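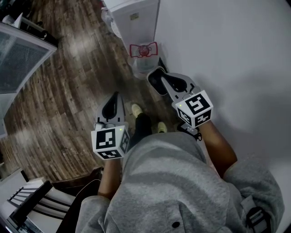 4. Floor-level work: reach, posture and container placement

Course notes, Unit 4. Instructor: Nilmini Gunawardena

4.1 Scope
Tasks carried out on a floor surface differ from bench tasks in two respects: the trunk is flexed for most of the cycle, and the line of sight is close to vertical. Both affect where a container should stand.

4.2 Working zone
Place the container ahead of the body and within forearm reach. For the class exercise the near edge is set 32 cm from the knees. Beyond this distance the shoulders begin to carry the load – fatigue follows quickly in repeated cycles.

4.3 Surface and contrast
A dark plank floor gives good contrast with light objects and poor contrast with dark ones. Clear plastic is a special case. Its walls take on the color of the boards behind them, and the rim may be hard to locate from above. A colored part, such as red, gives the eye a fixed reference.

4.4 Clothing
Loose fabric at the waist and sleeves can enter the lower field of view when leaning forward. Push sleeves back before starting and check that straps do not hang into the working zone.

4.5 Exercise
Work in pairs. One person moves items into the container for 280 seconds; the other records each change of posture. Rest, then swap roles. Enter results on the Hakari sheet, with container position in the first column.

Reading for next session: course reader, p. 146, sections on kneeling and squatting.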